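Litstead Community Kitchen gets its bowls back

July 10, 2026

Well, the kitchen at the Litstead hall is open again and I got to spend most of a morning in there poking through the cupboards, so let me fill you in before the phone starts ringing.

Quick refresher for those who were away in May. The pipe behind the sink let go overnight, the lower cabinets soaked it all up like a sponge, and everything that was stored in them went into boxes in a hurry. Some of those boxes went to the church basement, some went to Dorothy Birkett's garage, and one of them (the one with all the good serving spoons, naturally) rode around in the back of my car for longer than I'd like to admit. The Saturday soup crowd moved over to the school cafeteria and made do with whatever was on the shelf there. If you ate soup out of a coffee mug this spring, you have my sympathy. I did too, and I went back for seconds!

The new cabinets came from Horrocks, over on the county road, and they went in last week. They're plain and white, and the doors close by themselves if you give them a little push, so please stop slamming them. The sink is the old sink. I know a bunch of you were hoping for the deep double one, but once the plumbing was paid for there wasn't enough left, and the old one still holds water just fine. The faucet is new and swings all the way over, which is going to make filling the big stockpots a whole lot easier on people's backs.

So, the dishes. This is really what I wanted to write about, as everybody I run into at the store wants to know what happened to the dishes.

We put out the word for donations when it looked like half the boxes were ruined, and you people came through in a big way. We ended up with more than 200 pieces, on top of the old stuff that survived, and hardly any of it matches. Maureen Whitlock sorted through all of it over two evenings with a roll of masking tape and a marker, and she was pretty strict. Anything with a chip on the rim went. Anything with a crack you could feel with a fingernail went. She let a few scratched-up mixing bowls stay, and I argued for a gravy boat and lost.

There was some talk about buying a full matching set instead. Somebody brought in a Trillora catalog and the pictures were awfully pretty, but the price for enough place settings to cover a holiday dinner came out to $959 before shipping, and that was without any serving pieces at all. We took a vote at the end of the last meeting and it wasn't close. I voted for the mismatched ones myself. I like getting a different plate every time, and I like it when I get one that looks like my grandmother's.

Maureen has been laying things out on a striped cloth on the counter under the window, the light being so much better there for spotting cracks. I stood next to her for a good long while drinking her coffee and pointing at things I wanted. A few of my favorites were out when I stopped by, including the big white plate with the pink flowers on the rim. I've already told everyone within earshot that I'm serving my lemon bars on that one, so consider it spoken for.
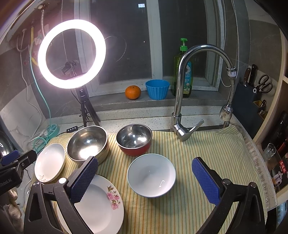 Bowls and a flowered plate out on the striped cloth at the Litstead hall kitchen.

I'm partial to the steel bowls too, the red one and the bigger cream-colored one. Steel doesn't mind being dropped, and if you've ever cooked with our bunch on a busy day you know that counts for a lot. The white bowl with the pale blue rim would be just right for salad dressing or a pile of cut lemons. And there's a shallow white one with a faint leaf design that I'd be happy to eat my oatmeal out of every day of my life.

A few practical things while I have you.

The plates go in the cabinet to the left of the stove and the bowls go to the right. There's tape on the shelves telling you what goes where. Leave the tape alone until people get the hang of it! Heavy stuff goes down low. Dorothy asked me to mention that the steel bowls nest and the china ones do not, or at least not without a dish towel in between, and we have plenty of dish towels now.

If you gave us something and you'd like it back, tell Maureen in the next 30 days. She kept a list of who brought what, mostly, though a couple of boxes were left on the step with no name. One had a very nice casserole dish with a lid in it - thank you, whoever you are. Whatever didn't make the cut is in two boxes by the coat rack, free to anybody who wants mosaic pieces or something to put under a plant.

We're still short on soup spoons. We have forks coming out of our ears and I couldn't tell you why. We could also use a couple of big ladles and a can opener that works on the first try. No more mugs, please. I mean it, the mug shelf is full and so is the shelf above it.

The first meal back in the hall is the summer supper, and there's room for 90 if we set up the long tables the narrow way. Dorothy is doing her chicken and noodles and there'll be a meatless pot of something, probably the bean one with the peppers. Sign-up is on the clipboard inside the front door. Bring a side or a dessert if you can, and if you can't, come anyway and dry dishes with me afterward. I'll be the one at the sink trying out that new faucet.

One last thing, the Prekero coffee urn made it through the flood after all. It was up on top of the fridge the whole time. It takes forever to heat up, same as always, so if you're first in on soup days please plug it in before you even take your coat off.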